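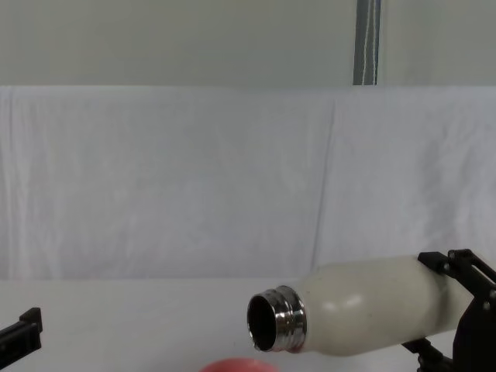 Can the pour be run without a force sensor at the wrist? For a vessel of this size, motor current on the gripper joint gives enough information, provided the zero reading is taken again at the start of each session.

Home | Workshop | Notebooks | Bookings | Contact
Print this page | E-mail this page

Two-arm bench, pouring task
Entry of 31 July 2023
Entered by: Emiliano Toledo
Read by: Ákos Szabó

Purpose of the session. The work continued on the tilt sequence for the right arm. The previous entry left two matters open: slip of the vessel during the last part of the tilt, and drift in the current reading after the arm has been powered for a long time. Both were taken up. Calibration of the left arm was not attempted and remains with Á. Szabó.

Condition of the equipment at start. Both arms were powered from the Hilten supply. The emergency stop was tested from each side of the bench before motion was enabled, as the workshop rules require. The firmware on the motor controllers is unchanged from the last entry. The Jarov control script was updated to the current shared copy, and the local changes to the grip routine were merged by hand. One conflict was found in the file that sets joint limits. The stricter limit was kept for the wrist.

The vessel is an insulated bottle with a threaded metal neck, used without its cap. All trials were dry. No liquid is to be brought to the bench until the tilt has been accepted, and members who follow this entry are asked to observe the same restriction.

Grip. The grip command was lowered from its earlier setting to 315 on the controller scale. At the former setting the fingers closed hard and the linkage made an audible click under load, which A. would have heard from the office had the door been open. At 315 the click was absent. The bottle was held through the full tilt in the first trials, but in the later ones it crept in the fingers toward the end of the motion. The creep was small and was worse when the wrist turned quickly. It is considered acceptable for an empty vessel and unacceptable for a full one.

Tilt timing. The step delay in the tilt routine was raised to 900 milliseconds. The motion is now slow to watch, and a complete sequence tries one's patience, but the shoulder joint no longer overshoots when the wrist begins to turn. A shorter delay was tried before the break and was abandoned. The overshoot returned at once and carried the neck past the target point.

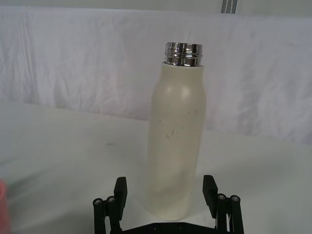
The approach was then examined separately from the tilt. The arm was driven to its pre-grip position with the fingers open and stopped there, so that the clearance on each side could be checked by eye before the close command was sent. The center line of the gripper was found to be off to the left. The offset was traced to the value entered for the tool mount and was corrected in the script. After the correction the fingers met the bottle together in every trial but one. In that trial the left finger touched first and pushed the bottle before the right finger arrived. The log shows nothing unusual at that moment, and the cause is not known.

The drift in the current reading was reproduced. With the gripper open and at rest, the reading climbed slowly after power was applied and then settled. Taking the zero after a wait of 3 minutes removed most of the error. A wait command has been added to the startup routine. It can be skipped from the keyboard, but the operator is asked to note in the log when this has been done.

Finger pads. The present pads are adequate for boxes and poor for smooth, round objects. Softer pads have been requested from Brevton, and the order form is in the parts folder. Until they arrive, thin rubber sheet from the Alarcón stock may be cut to size and fixed with double-sided tape. It must be removed completely after use, including the adhesive.

Open items
1. Repeat the tilt trials with rubber sheet on the pads, same grip setting.
2. Find the cause of the single uneven close. Á. Szabó has asked for the raw joint log, which has been copied to the shared drive.
3. Calibrate the left arm. The receiving position for the bowl depends on this.
4. Replace the cable tie at the right elbow. It rubs when the arm is fully folded.

The bench was left with motor power off and both arms folded. The script was saved to the shared copy under the session date. The full pour, with water, is still planned for December, subject to items 1 and 3.

Filed under: Workshop notebooks > Robot arms > Pouring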